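Chores and machines: questions we get
Last updated 12/15/24 by Martim Calado

Can I buy a robot that does housework yet?
Only for single jobs. Floor vacuums and lawn mowers are fine. A machine that clears the table, loads the dishwasher and then folds the towels is not something you can order for a normal home.

What is the hard part?
Mostly the hands. Moving an arm to the right spot was worked out a long time ago. Closing on a wet glass or a sock without dropping it or crushing it is where the time goes. A lot of the current work is on fingertips, with ridged or dotted pads and a thin cable running back up the arm.

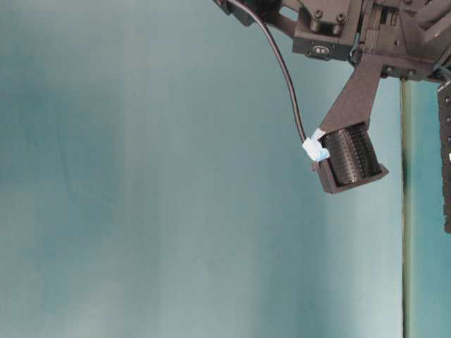 People get by on touch more than they think. Try buttoning a shirt with thick gloves on and you'll have a fair idea of what a plain metal gripper is up against.

Is it any better on the shop floor?
Yes, if the parts are all the same. At the Itcombe shop we had an arm moving identical brackets from a tray to a fixture, and it ran 3031 cycles in November with 2 stops. Mixed parts in a bin are another matter. We still sort those by hand.

Do two grippers do better than one?
For some chores you need both. Folding, opening a jar and holding a bag open while you fill it are all two-handed jobs. The trouble is that each side has to react to what the other is doing - if one pulls too early, the cloth is on the floor.
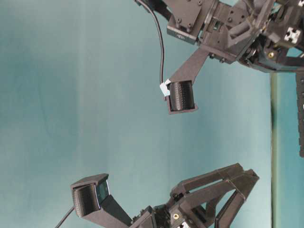 Software for this is improving faster than the hardware. Training usually starts with a person guiding the arms through the same task over and over. For our towel test we recorded 1000 folds, and the results were fair on hand towels and poor on anything bigger.

What about laundry from start to finish?
Not yet. Loading a washer is close. Pulling one shirt out of a tangled pile is slow, and inside-out sleeves still beat most systems.

Should a small shop wait?
If you have one dull, steady job with parts that don't change, no. Price it now, and count the guarding and the setup time along with the arm. If your work changes every week, I would hold off and look again next year.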